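Automotive Retail Operations, Unit 6
Promotional Finance on New Vehicles: Structure, Cost and Reporting

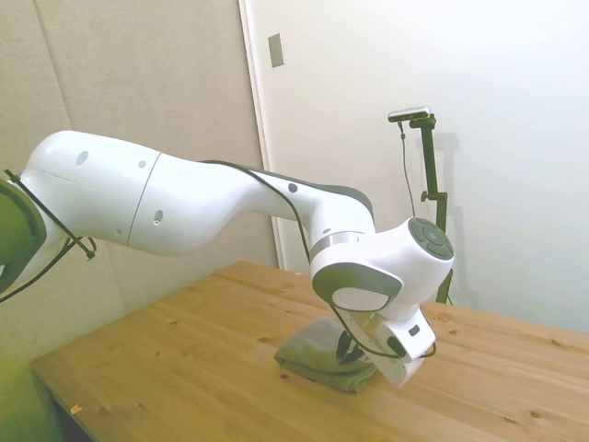 Figure 6.1. White robotic arm over a light-coloured table.

6.1 Scope

This unit covers schemes offered by a distributor, a dealer and a lender acting together to sell selected new cars over a fixed period. Used stock, fleet contracts and employee purchase plans are covered in Unit 8. Leasing is mentioned only where it affects the comparison in section 6.4.

Read the unit with the Drutano case sheet to hand. Amounts are in currency units and taxes are left out unless stated.

6.2 Parties and terms

Distributor. Holds the right to import and sell the marque in a territory. Sets the list price and normally pays most of the support.

Dealer. Buys from the distributor at invoice price and sells to the customer. May add its own discount out of margin.

Lender. Provides the loan. Its standard rate is called the base offer; the rate shown to the customer under a scheme is the promotional rate.

Subvention. A payment to the lender that makes up the difference between the base offer and the promotional rate. It is paid once, at the start of the loan, and is calculated as a present value.

Deposit contribution. A sum credited to the customer's deposit. It reduces the amount financed but leaves the list price unchanged on the order form.

Cash support. A direct reduction in the price paid. It is open to customers who do not borrow, and this affects how many buyers claim it.

6.3 Three common forms

(a) Low deposit. The customer pays a small share of the price and finances the rest over a longer term. Monthly payments are higher than under a standard deposit. The lender carries more risk in the first year, when the loan balance may be above the resale value of the car.

(b) Low rate. The promotional rate is set below the base offer, sometimes at zero. The term is usually short. Subvention cost rises with both the term and the amount financed, so most schemes set a minimum deposit.

(c) Cash support. The price is reduced and the customer arranges payment freely. Administration is simple, but repeated use lowers the price that customers expect and may weaken resale values.

A distributor may run all three at once on the same model. They should be written as alternatives on the customer's offer sheet. If two can be combined, the sheet must say so and the combined cost must be approved before launch.

6.4 Comparing the cost

The three forms should be compared on cost per car sold under the scheme and on cost per additional car. The first is read from the claims ledger. The second needs an estimate of the sales that would have taken place without the scheme, known as the baseline.

Cost per additional car = total scheme cost / (sales in period − baseline sales)

Worked case. Drutano, a distributor of small saloons, ran a low-rate scheme through November in the Plilton and Collado sales areas. Sales in the period were 107. The baseline was 79. Every car sold was financed under the scheme, at a subvention of 570 per car.

Total scheme cost: 107 × 570 = 60,990
Additional cars: 107 − 79 = 28
Cost per additional car: 60,990 / 28 = 2,178 (to the nearest unit)

The second measure is nearly four times the first. The gap comes from the payments made on baseline sales. A smaller baseline narrows it, and for this reason the baseline must be fixed in writing before the scheme opens.

Two adjustments are often needed. Sales brought forward from the following month should be taken off the additional cars. Sales moved from another trim level of the same model should be taken off as well, unless the change in trim raises the distributor's margin.

6.5 Conditions of eligibility

The offer sheet should state the model and trim, the model year, the first and last order dates, the last registration date, the minimum deposit and the permitted terms. Order date and registration date are separate conditions. Many disputed claims arise from cars ordered inside the period and registered outside it.

Credit approval remains with the lender. A dealer must not describe the promotional rate as guaranteed.

6.6 Claims and records

In the Bundance dealer system, a claim is opened from the sales order and stays in draft until the chassis number, the signed offer sheet and the lender's payout notice are attached. The distributor checks a sample after payment. Where a claim is rejected, the support is debited from the dealer's account and the sale is recoded as non-scheme.

Cancelled orders must be reversed in the month of cancellation. They should not be netted against new claims.

6.7 Exercises

1. Rework the Drutano case with a baseline of 100. Comment on the change in cost per additional car.

2. Assume that eight of the cars sold in November were brought forward from the next month. Recalculate using the original baseline.

3. Draft the eligibility section of an offer sheet for a low-deposit scheme on one trim level. Include both date conditions.

4. Explain why the resale value of a car matters more to the lender under form (a) than under form (b).

Written answers to 3 and 4 should not exceed one page each. Show all working for 1 and 2.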